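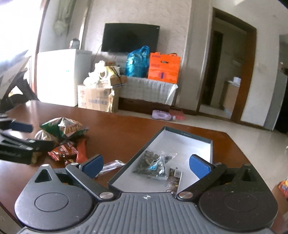

3.2 Sorting snacks at the shared table

Much of what we know about how households keep their snacks comes from cupboards, and rather little from tables, which seems a pity given how much of the choosing goes on there. The Skuramside study grew out of that small regret. We invited people to bring their packets to a table and put them into a long, shallow box tray, in whatever order pleased them, and over the study we logged 900 placements in this way.

Flat things were usually the easy ones. A narrow packet or a clear bag of nuts or seeds will lie down quite happily beside its neighbors (the tray in Figure 4 holds one of each), and the crinkled end of the bag can be tucked under something else if space runs short. Puffed bags are another matter altogether! They take up far more room than their contents deserve, they slide on a polished top, and people tended to leave them in a cluster to one side until the tray was well along.

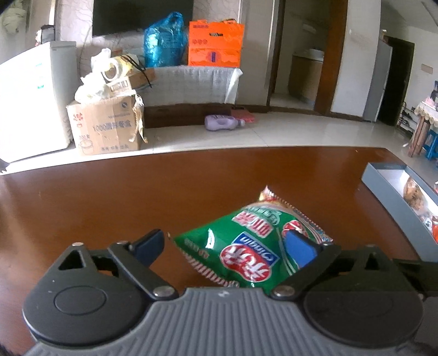

Gernia, October 2025

Figure 4. Snack packages and the open tray on the wooden table. The second view has a green Qinqin package lying at an angle on the table, its printing largely upside down.

Orientation turned out to matter more than we had guessed when we drew up the coding sheet in February. We had planned to record only where each packet went, but our coders at Hasetach kept writing little notes in the margin about which way up the printing was, and in the end we gave those notes a column of their own. Of the 85 sorting sessions, six were set aside under the Fung rule described in Section 2, and the rest are carried forward to the comparison of tray layouts in Section 3.3.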